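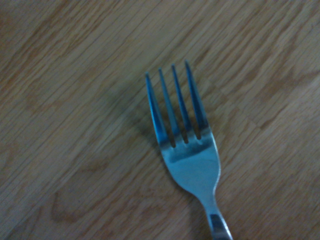
Kitchen & Table > Flatware and Dishes
Topic: Pralliseo "lifetime" forks – anybody buying this?

dullspoon
Posts: 2,879
Pralliseo says their new stainless forks will keep their shine for 4,000 trips through the dishwasher. I've been eating with stainless forks my whole adult life and I can't think of one that lost its shine in any way I cared about. They get little scratches. The tines get bent when one of the kids pries open a paint can. Then you bend them back and go on with your life.

So what am I paying extra for? The website has a lot to say about "balance" and nothing about how thick the metal is at the neck, where cheap ones bend.

ranasinghe_k
Joined in February
I have the Pralliseo set, bought it at the Ranasinghe store on a Saturday sale (no relation, everybody asks). They're good forks. Heavier than my old ones, and the edges between the tines are smooth, where my old set had rough spots that caught on a dish towel. I can't speak to 4,000 washes because I've had them since fall.

dullspoon
Smooth between the tines is a fair point and I'll give you that one. It's also something you can check with your thumb in any store, on a fork at a third of the price.

pantryraid
You're being a little hard on them. My mother's set is 15 years old and looks terrible, gray and cloudy all over. Mine is a better grade and still looks new. Steel does matter.

dullspoon
Or your mother uses too much detergent. How hard is her water?

pantryraid
Pretty hard. Fine. But I'm in the same town.

Seren Trevor
I'm with dullspoon on the price and against him on everything else. I gave up on matching sets when we redid the kitchen. I've got a fork with a white handle that goes with nothing else I own and it's the one I reach for at lunch, because it's out on the counter where I can find it.

And yes, I keep things out. Butcher block, L-shaped, the French press and the pitchers against the wall, cups in front of them, the jars down at the other end. I was told on this very forum that it would drive me nuts. 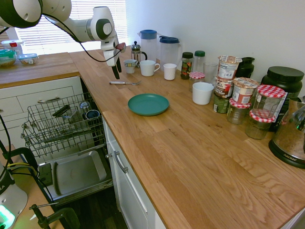 It hasn't. I make coffee without opening a door. The gingham lid jar gets used more than it ever did in a cabinet. What I do question is the people who say you need a tray or a riser or one of those Trosivard corner shelves to make it work. You push the stuff back against the wall. The front of the counter is for a plate.

oilandwax
How is the wood holding up with cups and pitchers on it all day? I'd be worried about rings.

Seren Trevor
Rings sand out. I oil it when it looks thirsty.

oilandwax
Rudix says every nine weeks for butcher block.

Seren Trevor
Rudix sells the oil.

ranasinghe_k
I followed the Rudix schedule for a year and got a sticky counter – crumbs stuck to it, flour stuck to it. Then again I may have been putting it on too thick. The can doesn't say how much.

pantryraid
I don't buy the "everything out" thing at all, sorry. Glass next to glass next to more glass, and you reach for the one at the back. I'd break something by Tuesday. Cups go in a cabinet, upside down, and jars go in a drawer with the labels up.

Seren Trevor
Jars in a drawer roll around. Mine did.

pantryraid
Then the drawer's too wide.

dullspoon
Can we get back to forks? Has anyone owned the Pralliseo ones long enough to bend one? I mean in ice cream straight out of the freezer, or a stubborn baked potato. I'd take that over any number printed on the box.

ranasinghe_k
I'm not bending my forks for you.

dullspoon
One fork.

oilandwax
I've got a pint of butter pecan that's hard as a brick and a drawer of no-name forks. I'll do mine tonight if he does one of his.

ranasinghe_k
Salad fork only. And if it bends I'm mailing it to dullspoon.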